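Mitleserinnen und Mitleser gesucht: Philosophische Dichtung im Lesekreis Brereo 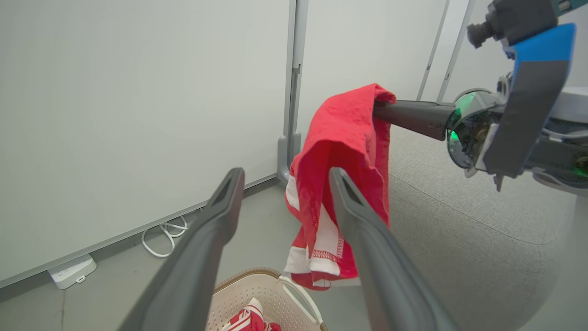 Seit dem Frühjahr sitze ich abends über einem Stapel Lehrgedichte und merke, dass ich allein nicht weiterkomme. Deshalb suche ich jetzt Leute, die Lust haben, mit mir zu lesen, zu streiten und auch mal eine halbe Stunde an einer einzigen Strophe hängen zu bleiben!

Im Kreis Brereo lesen wir Gedichte, in denen ernsthaft gedacht wird - über Zeit, Freiheit, das Ich, solche Sachen. Den Anfang macht Lukrez, danach kommt Rumi (in Übersetzung, keine Angst), und was dann folgt, entscheiden wir zusammen. Ich habe selbst mal ein paar Semester Philosophie studiert und dann etwas ganz anderes gemacht, ihr braucht also wirklich keinen Abschluss dafür.

Wir sind bisher zu zweit und hätten gern neun weitere Leute dabei. Die Treffen finden alle 2 Wochen abends im Lesesaal Wallen statt und laufen bis Juni. Pro Abend nehmen wir uns höchstens 63 Verse vor, mehr schaffe ich nach der Arbeit auch nicht. Die Teilnahme kostet nichts, nur die Textmappe müsstet ihr euch selbst ausdrucken.

Wer Persisch oder Latein kann, ist doppelt willkommen - mein Latein ist ziemlich eingerostet.

Schreibt mir bis 13.10.2025 ein paar Zeilen: Was lest ihr gerade, und welches Gedicht lässt euch nicht los? Zettel bitte in das Fach 669 im Foyer Wallen, Stichwort "Brereo", und die Mailadresse nicht vergessen. Ich melde mich dann mit dem ersten Termin.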